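3.2 Kitchens as places where words are learned

Our interest in kitchen talk began with a simple observation from the pilot. When families in Brermont were asked to keep a sound diary of an ordinary afternoon, the richest stretches of conversation came from the kitchen, and quite a lot of them came from children playing at kitchens. Toy cookers and sinks carry a surprising amount of printed and moulded detail, and each detail is something a child can name, ask about or argue over (Figure 4).

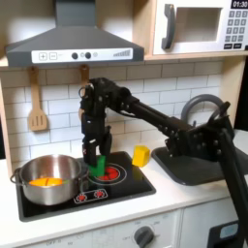
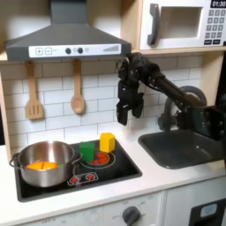
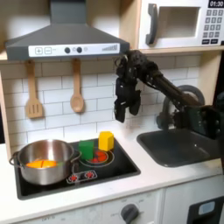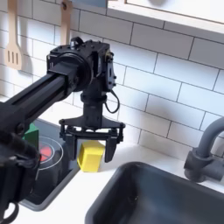

Figure 4. Toy kitchen, four views. The printed burner rings are seen in the first view; the hood with its plus and minus buttons in the second and third.

Earlier work on naming in play has mostly counted nouns. We think this misses the best part. A child who says "hot" while holding a hand over a cooker that has never been plugged in is doing something rather wonderful with language: the word is true inside the game and false outside it, and the child knows both. Swai's unpublished notes from the Renda playgroups are full of such moments, and it was reading them one April that persuaded us to rebuild our coding scheme from scratch.

The scheme we settled on sorts each utterance by what it does in the game. Labelling utterances name a thing ("that's the tap"). Commissioning utterances give a thing a job it does not yet have ("this can be the soup"). Warning utterances treat a pretend danger as real, and reporting utterances tell another player what has happened inside the game. A fifth group, which we called repair, covers all the small bits of talk that put the game back together after a disagreement. Two coders, Adebisi and Maddocks, worked through every transcript separately and then met to talk over their differences. They agreed on 88 per cent of utterances at the first pass. Most of the remaining cases sat on the border between commissioning and reporting, and we say more about that border below, as it turned out to be one of the most interesting places in the whole set of recordings.

3.3 Families and recordings

Thirty-one families took part, drawn from Brermont and the villages on the Surkow road. All had at least one child between three and five years old. Eleven of the homes were bilingual in English and Welsh, and in two of them a third language was used daily by a grandparent. Families recorded at home, at whatever time suited them, using a small audio recorder left on a shelf or worktop. We gave no instructions about what to play or what to say. Parents could delete any recording before handing it over, and several did.

This gave us 507 stretches of play talk, where a stretch is any run of pretend play with no silence longer than a minute. They vary enormously. The shortest is a single exchange about whether peas are allowed in tea. The longest runs through lunch, an argument, a reconciliation and a birthday party for a spoon.

Transcription was done by Messina and Vaughan, with Welsh passages checked by Maddocks, who grew up speaking it. We kept false starts, sound effects and singing. Readers who have worked with tidied transcripts may find ours hard going at first, but we would encourage them to persist - a good deal of the meaning is carried by noises. The long hiss that one child used for frying, for instance, rose in pitch when she wanted an adult to come and look, and her brother had learned to answer it.

3.4 Commissioning and the trouble with "is"

The clearest finding from the home recordings concerns the verb. Younger children commission objects with "is" ("this is the egg"), while older children move towards "can be", "could be" and, in some homes, "pretend it's". That much was expected. What delighted us was how the younger children's "is" behaved when challenged. If an adult replied "but that's a sock", the three-year-olds seldom gave way and seldom explained. They repeated the sentence with a different stress: "this IS the egg". By four and a half, many had found a way to grant the adult's point and keep the egg as well, as in this exchange from a home near Trevor:

Mother: That's my sock, cariad.
Child: It's your sock and it's my egg.
Mother: Which is it now?
Child: Now it's cooking.

The last turn is the kind that split our coders. Adebisi took it as a report, since the egg had already been established. Maddocks heard it as a fresh commission that moved the sock from one state to another. We have left both codes in the data, marked as a pair, and we suspect that turns of this sort are where children practise the move from saying what things are to saying what is happening to them.

Bilingual children brought something extra. Several used one language for playing and the other for talking about the play, and they kept to this even when the adult present did not. One boy ran his café wholly in Welsh and took complaints in English. Switches also clustered around repair: when a game was in danger of breaking up, the child trying to save it would often change language first and make a new offer second. We had not gone looking for this pattern, and the sample is too small to lean on, but it appeared in enough homes that we return to it in Section 5.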